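Home Care > Hair & Bathroom > How to

Search this site Go

How to clean a hairbrush properly (and how often)

By Inna Pasichnyk

Quick one this, did mine at the weekend and had three messages asking how. So. Writing it down.

You need: a bowl or the sink, warm water (not boiling), a squirt of ordinary shampoo, an old toothbrush, a tail comb or a pencil, small scissors, a towel. Bicarb if it's really grim. Takes 2 minutes for the hair and maybe ten for the wash, then leave it alone overnight.

Paddle brushes are the fiddly ones. Cushion has a little air hole in it, water gets in there and sits. So no soaking, ever. All plastic brushes with no cushion can go right under.
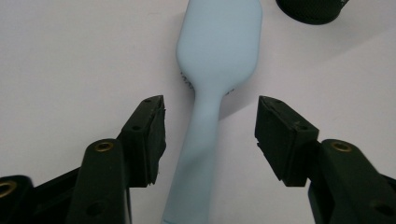
STEP BY STEP

1. Get the hair out. Dry brush, always dry. Slide the end of the tail comb under the mat of hair near the edge and lift. Go round the outside first then the middle. If it's packed in tight, snip the mat in a couple of lines with the scissors and it comes away in strips. Mind the bristles.

2. Knock the dust out. Bristles down over the bin, tap the back with your hand. Grey fluff, lovely. A dry toothbrush gets whats left between the rows.

3. Mix the wash. Warm water, squirt of shampoo, swish. One teaspoon of bicarb if you use a lot of hairspray or dry shampoo. No bicarb on wooden brushes or boar bristle, it dries them out.

4. Scrub. Dip the toothbrush, not the hairbrush. Hold the hairbrush with bristles pointing down so water runs away from the cushion. Work along the rows, then round the base of each bristle where the grey ring is. Rinse the toothbrush as you go.

5. Do the handle. Everyone forgets the handle. Hand cream, foundation, all sorts on there. Damp cloth with a bit of the same mix, extra go round the neck where it joins the head. Go easy over any printed logo, it rubs off.

6. Rinse. Quick pass under the tap, still bristles down. Shake it hard over the bath.

7. Dry. Towel, bristles down, overnight. Not on the radiator, I warped a Nonero one that way in January and the pad popped out. No hairdryer on hot either.

How often?

Hair out once a week. Full wash every 2 weeks if you use product, once a month if you dont. Kids' brushes after any nit business, straight away, and check what the nit comb leaflet says about temperature.

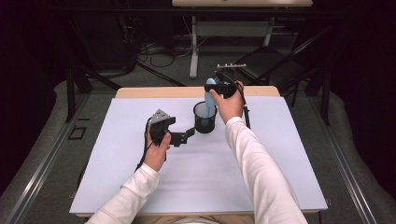

Wooden brushes next. Same as above but barely damp, and wipe the wood dry straight after. Drop of olive oil on a cloth every few months if it looks chalky. My old Ospina has had this treatment for years and still fine apart from one bald corner.

Round brushes with a metal barrel: dry well or the barrel rusts round the vents. Ask me how I know.

When to bin it: bobbles gone off the ends, pad split, smells even after a wash. Scratchy ends will snag and break your hair, no cleaning fixes that.

Thats it. Combs are easier, doing those another time.

Related

How to clean make-up brushes without wrecking them
Getting limescale off a shower head
Lirnach bath mat: can it go in the machine?
Descaling a Movix hairdryer filter (you can't, do this)
Storing hair ties so you can find one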